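Widarholm Manipulation Data Project
Minutes of the progress meeting, 4/10/20

Present: W. Arriaga (chair), representatives of Jarero (simulation), Mercado (labelling) and Cludlow (training and evaluation).
Apologies: none received.

1. Minutes of the previous meeting

Agreed as a correct record, with one change. Under item 5, "joint torque" should read "joint position". Torque is not stored in the current format.

2. Matters arising

2.1 The clock offset between the joint log and the rendered views has been traced to the export script. Jarero has issued a fix. Runs exported before the fix do not need to be repeated, as the offset is constant and can be removed when the files are read.

2.2 The naming rule for runs was left open in June. It was agreed to use layout, task and run number, in that order, with no operator initials.

3. State of the set

3.1 The set stands at 1445 accepted runs. Rejected runs are kept in a separate store and are not deleted.

3.2 Mercado reported that most rejections in the kitchen layouts come from the operator pausing for too long above the target before closing the gripper. The training code reads a long pause as part of the task, and the learned arm then hesitates in the same place. Cludlow confirmed this from its own tests.

3.3 It was agreed that any pause longer than 2 seconds should be trimmed at labelling, provided the arm is not in contact with anything. Pauses in contact are to be left as recorded and marked.

3.4 Mr Arriaga asked whether trimming would upset the velocity values on either side of the cut. Jarero thought the effect small but had not measured it. To be checked before the rule is applied to the whole set.

4. Crowded layouts

4.1 Cludlow asked for more runs with a crowded worktop. The learned arm does well when the target stands clear and poorly when other items are close to the approach path. In the last evaluation it often chose a straight descent where the operators had come in from the side.

4.2 Jarero can place items at random within a marked area, but items that start too close together are pushed apart when the physics engine starts, and some fall over. It was proposed to let each layout settle before recording begins. Agreed. The settled positions, and not the requested ones, are to be written to the file header.

4.3 There was some discussion of whether fallen items should count as a fault. Mercado prefers to reject such layouts because the labels assume upright items. Cludlow would like to keep them. It was decided to keep them under a separate tag and to review after the next batch.

4.4 The next batch will consist of 30 crowded layouts, each recorded with 8 runs. Operators are to vary the approach direction between runs.

5. Thin and see-through items

5.1 Depth values on see-through items remain too clean compared with those from a real sensor. Jarero has a noise model in draft. Mr Arriaga asked for it to be kept as a switch, so that the same run can be exported with and without it.

5.2 Long-handled items continue to turn in the gripper when held away from their centre of mass. The friction setting at the fingertips was raised in the last release and it was felt that a further rise would hide the problem. No change for now.

5.3 Mercado asked for a clearer rule on when a grasp begins. Operators and labellers differ by several time steps. Agreed wording: a grasp begins at first contact of both fingers with the target, and ends when either finger loses contact.

6. Actions

Jarero: measure velocity error at trimmed pauses; add settling period; write settled positions to header; circulate draft noise model.
Mercado: update labelling guide with items 3.3 and 5.3; add tag for fallen items.
Cludlow: repeat the crowded evaluation with the present set, so that there is a baseline before the new batch arrives.
W. Arriaga: confirm storage for the next batch and for the rejected runs.

7. Any other business

Cludlow asked that a rendered view be attached to the minutes from now on. Agreed.

8. Next meeting

To be fixed once the baseline evaluation is complete. Papers to Mr Arriaga beforehand, in plain text where possible.
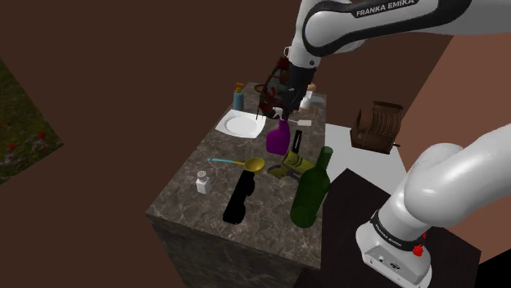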